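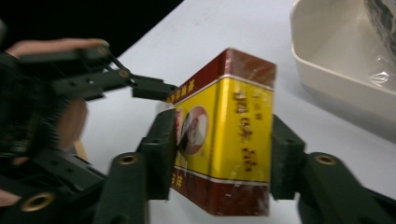

第3章 棚の取り付けと最初の湿度合わせ

最終更新:2024年5月27日

さて、本体を箱から出して置き場所まで運んだら、次は棚です。私はこの章がいちばん好きなんですよね。Omonは扉を開けたときの見た目で満足度がだいぶ変わる保管庫なので、ここは急がずにいきましょう。コーヒー豆、お茶、乾物、お菓子の缶、なんでも入れてもらって大丈夫ですが、まだ何も入れないでください。中身を入れるのは3-4まで進んでからです。

このガイドは、Cirkoverの付属説明書がちょっとあっさりしすぎているなあと思って、私が自分の組み立てメモをもとに書き足しているものです。付属の説明書と食い違うところがあったら、安全に関する部分は必ず付属のほうに従ってくださいね。

3-1 用意するもの

・棚板(本体に付属、3枚)
・棚受けピン(小袋に入っています。予備つき)
・プラスドライバー
・乾いた柔らかい布
・水平器(スマートフォンのアプリでもOK)
・メモ帳とペン

棚受けピンの小袋は、扉ポケットの裏側にテープで貼ってあります。私は最初これに気づかなくて、梱包材を全部ひっくり返して探しました。緩衝材を捨てる前に一度見ておいてください。

メモ:Huttunenの追加棚を買った方は、付属のピンではなくHuttunenの袋に入っている長いほうのピンを使います。見た目がそっくりなので、混ぜないように別々のお皿に出しておくと楽です。

3-2 棚を取り付ける

1. 電源プラグがコンセントから抜けていることを確かめます。
2. 扉を全開にします。途中で一度カチッと引っかかりますが、そのままもう少し押すと最後まで開きます。
3. 庫内を乾いた布で拭きます。側面の縦溝に細かい粉がついていることがあるので、溝の中もひと拭きしておきましょう。
4. 棚の高さを決めます。側面の穴の横に小さな目盛りが刻んであるので、左右で同じ目盛りを選んでください。
5. 棚受けピンを差し込みます。平らな面が上です。指で押して止まったら、布を当ててもうひと押し。ここで奥まで入ると、つばの部分が壁にぴったりつきます。
6. 下の段から順に棚板を載せます。棚板を斜めにして入れ、奥を先にピンに載せてから手前を下ろします。
7. 水平器を棚板の中央に置いて、左右の傾きを見ます。傾いていたらピンの目盛りを見直してください。ピンが合っているのにまだ傾くなら、本体の脚のほうで調整します(第2章の最後に戻ってくださいね)。
8. 棚板の手前についている固定ねじを、ドライバーで軽く締めます。

注意:固定ねじは、止まったところから強くねじ込まないでください。棚板の樹脂側が割れます。力を入れて回すものというより、回り止めくらいの気持ちでどうぞ。

注意:上の段から先に入れると、下の棚板を斜めにする余裕がなくなります。私は見事にこれをやって、全部外すところからやり直しました。

メモ:棚板の幅は396ミリです。トレーや仕切りを買い足すときはこの数字をメモして持っていってください。ぴったりのトレーだと出し入れのときに指が入らないので、少し小さめを選ぶのがおすすめです。

棚の間隔はどうしたらいいの?という話ですが、私は下を広く、上を狭くしています。下には背の高い保存瓶やパスタ、真ん中には缶やふたつきの容器、上には袋ものをかごにまとめて入れる、という感じです。目の高さに毎日使うお茶が来ると、朝ちょっと嬉しいんですよ。もちろん逆でもかまいません。ただ、重い瓶を上の段に並べるのだけはやめておきましょう。扉を開けた勢いで揺れたとき、かなりひやっとします。

3-3 電源を入れて湿度を合わせる

棚がついたら、いよいよ電源です。ここからは待ち時間が長いので、お昼前に始めて夜に確認するくらいの予定を組んでおくといいと思います。

1. 庫内が空のまま扉を閉めます。
2. 電源プラグを壁のコンセントに直接差します。
3. 操作パネルの電源ボタンを長押しします。表示が点灯したら指を離してください。
4. 表示が「SET」に変わるまで待ちます。変わらないときは、扉がきちんと閉まっていません。手のひらで扉の下側を押してみてください。
5. 上下のボタンで目標の湿度を選びます。迷ったら初期値のままで始めて大丈夫です。
6. 決定ボタンを押します。ファンが回りはじめ、しばらくすると音が小さくなります。
7. そのまま8時間、扉を開けずに置きます。
8. 時間がきたら、パネルの現在値をメモします。日付も一緒に書いておくと、あとで季節ごとに見比べられて便利です。

注意:延長コードやたこ足配線は使わないでください。付属の説明書でも禁止されています。コンセントが遠いときは、コードを延ばすのではなく置き場所を考え直しましょう。

注意:待っているあいだ、様子が気になっても開けないこと!開けるとまた部屋の湿気が入って、はじめからになります。窓から表示だけ見てください。

メモ:最初の運転中に、プラスチックっぽいにおいがすることがあります。私の本体では次の日には気にならなくなりました。焦げたようなにおいなら話は別です。すぐにプラグを抜いて、購入店に連絡してください。

現在値がなかなか下がらない場合、私がまず見るのは扉のパッキンです。角のところが内側にめくれていることがよくあります。指でそっと引き出して、乾いた布でなでて平らに戻し、もう一度7からやり直してみてください。それでもだめなら、本体の背面と壁のあいだを見ます。カーテンや紙袋が吸気口をふさいでいませんか?うちはカーテンでした。

3-4 中身を入れる

お待たせしました。やっと詰められます!

1. 入れるものを全部、いったんテーブルに出します。
2. 外側がぬれていたり、べたついていたりするものは拭きます。瓶の底は忘れがちなので、ひっくり返して見てくださいね。
3. においの強いもの(カレー粉、干し魚、ハーブティーなど)を分けて、密閉できる容器に入れます。
4. 下の段から、重いものを先に置きます。
5. 奥の壁にある吹き出し口の前は、手のひらの幅だけ空けておきます。
6. 缶は側面同士をくっつけずに並べます。ふたが外れやすいものは手前に置きましょう。
7. 扉を閉めて、パネルの数値が落ち着くのを待ちます。

注意:炊いたご飯、焼きたてのパン、切った果物など、水分の多い食べ物は入れないでください。Omonは冷蔵庫ではありませんし、庫内の空気は冷えません。

注意:食品用の乾燥剤を一緒に入れるのはかまいませんが、水を加えて使うタイプの調湿剤は避けてください。本体のセンサーとけんかします。

ところで、缶のまま入れるか、袋を出して入れるか、という質問をよくもらいます。私は缶のままです。ふたがしっかり閉まっていれば中の湿度はゆっくりしか変わらないので、正直なところ保管庫のありがたみは薄くなるのですが、缶の外側のさびが気になる家では置き場所として悪くありません。それに、お菓子の缶って捨てられないですよね。空き缶に茶葉の小袋をまとめておくと、奥から引き出すときに一度で済みます。ふたの裏に中身と開封日を書いた紙を貼っておくと、同じ柄の缶がいくつあっても迷いません。

貼り紙に使うテープは、はがしやすい紙のものがいいです。強いテープだと、はがすときに印刷まで持っていかれることがあります。古い缶は特に気をつけて、目立たない底のところで試してから貼ってください。

メモ:開封日はペンで直接書かないほうがいいです。中身を入れ替えるたびに線を引いて消すことになって、どれが新しい日付なのか読めなくなります(私です)。

3-5 季節ごとの見直し

一度決めた設定をずっとそのままにしていてもだいたいは平気ですが、夏だけは見直してあげてください。私は8月に入ったら、次のことをまとめてやっています。

1. 電源を切って、プラグを抜きます。
2. 中身を全部出します。ついでに古いものを片づけます。
3. 棚板を上から順に外し、固くしぼった布で拭いて、完全に乾かします。
4. 吸気口のフィルターを手前に引いて外し、掃除機で表側のほこりを吸います。
5. パッキンの溝に入った粉や豆のかけらを、綿棒で取ります。
6. 棚板とフィルターを戻し、3-3の手順をもう一度行います。

注意:フィルターは水洗いできません。洗うと縮んで枠に入らなくなります。

注意:棚板を乾かすとき、直射日光に当てっぱなしにすると反ることがあります。風通しのよい日陰に立てかけておきましょう。

それから、表示が「E29」になったときの話をここに書いておきます。付属の説明書では巻末の小さな表にしか載っていなくて、私も探すのに苦労しました。これはフィルターがきちんとはまっていないときの表示です。掃除のあとに出たのなら、故障ではなくてただの差し込み不足の可能性が高いので、慌てずに次の順で見てください。

1. 電源ボタンを長押しして切り、プラグを抜きます。
2. フィルターをいったん全部引き出します。
3. つめのある側が上になっているかを見ます。
4. 左右を両手で持って、同時に押し込みます。片側ずつ押すと斜めに入ります。
5. プラグを差し直して、電源を入れます。

これで消えなければ、購入店の窓口に連絡です。私はPlerkidportの通販で買ったので、注文番号と、本体の背面に貼ってある製造番号を伝えました。背面のシールは設置してしまうと読みにくいので、まだの方は今のうちに書き写しておくことをおすすめします。

次の第4章では、扉の開く向きを左右入れ替える方法を説明します。入れ替えるときは棚も中身も全部出すことになるので、向きに迷っている方は3-4で詰める前に第4章を読んでおいてくださいね。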